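Automation at Work: What Changes on the Packing Bench?
Student Project Report, Vadarbridge Technical College
Submitted 9th May

1. Why we picked this topic

Our course asked us to choose a workplace and find out what automation does to the jobs in it. We went with Trondiletti, a supplier of school and office kits in Vadarbridge, and I'm so glad we did! They pack pens, markers and desk items into sets, and until last September every set was packed by hand. Now part of the kitting is being moved over to a two-armed robot, and the people on the benches are helping to decide which part.

We spent 11 shifts on site, handed out a questionnaire, and got to sit in on the trial task, where the arms work with markers and a mesh cup on a taped-off surface. It sounds like a tiny job. For a person it takes hardly any thought, and I had never noticed how much my own fingers do when I put a pen away. 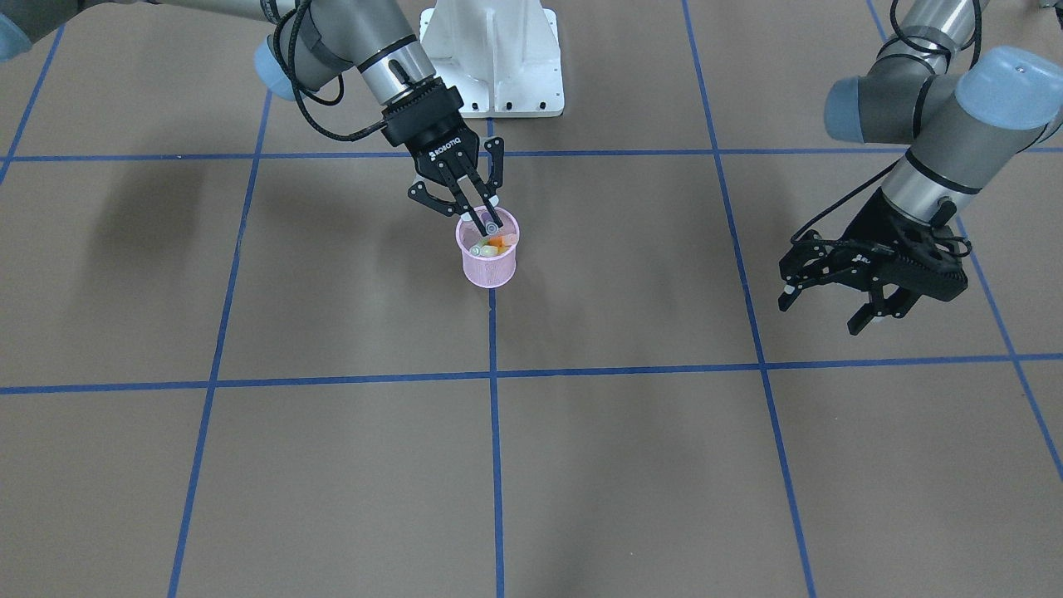
2. What the packers told us

We got 19 questionnaires back, which is most of the day shift. The first question was what people would happily give up. Nearly everyone wrote some version of "filling cups" or "the same reach all day." Sore wrists and stiff shoulders came up again and again (one packer drew us a diagram of where it hurts, with arrows).

The second question was what they would want to keep. Checking the finished sets came top, then sorting out odd orders, then training new people. Several added that they like talking while they work and were worried that a robot cell would put them at a station alone. We hadn't thought of that at all when we wrote the questions, and I think it's the most useful thing we learned.

3. The task and what it asks of people

Kitting work at Trondiletti is sold by the set, so the job sheet is written around complete sets, and a packer reads it once and gets going. A robot cell needs the sheet broken down much further. Somebody has to say where the loose items may lie, how each one should be picked up and where it ends up. On the trial surface the purple and orange markers lie at different angles on either side of the pink cup, while the green one is held roughly upright in the gripper with its pale cap end down. A packer would scoop up all three and never notice the angles! Writing that kind of thing down turned out to be a new job in itself, and two of the packers have taken it on for half of each shift. They call it "explaining hands." 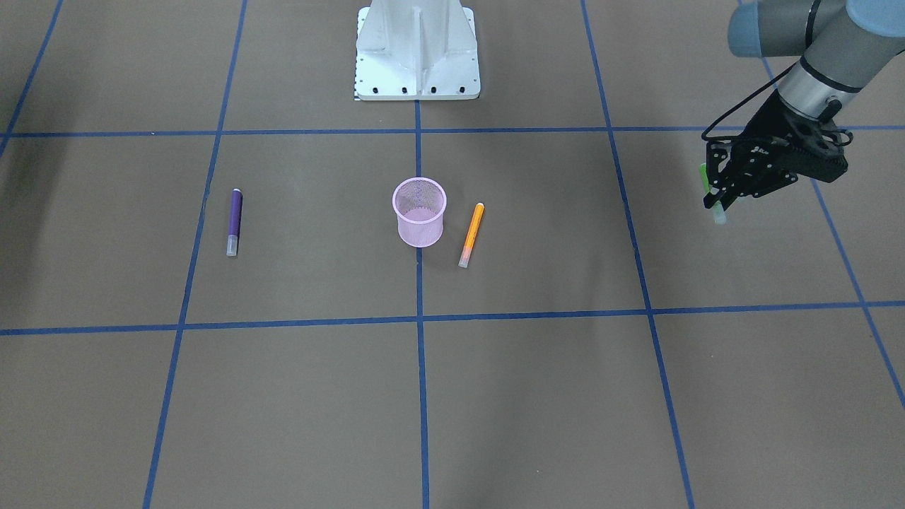

4. Numbers from the benches

A practiced packer fills roughly 285 cups in a shift, and the best day in the log book we were shown was 339. We didn't time the robot, and we don't want to guess. The trial was about handling, and the supervisors asked us not to treat it as a race.

5. What we would suggest

Keep the cell close to the benches so people can still talk. Pay the "explaining" hours at the training rate. Rotate the checking work, or the same few people will end up with all of it. We also compared notes with the group that visited Drollberg, where staff only heard about their new machines when the crates came in, and their questionnaires were a lot gloomier than ours.

We would love to go back next term and ask the same questions again.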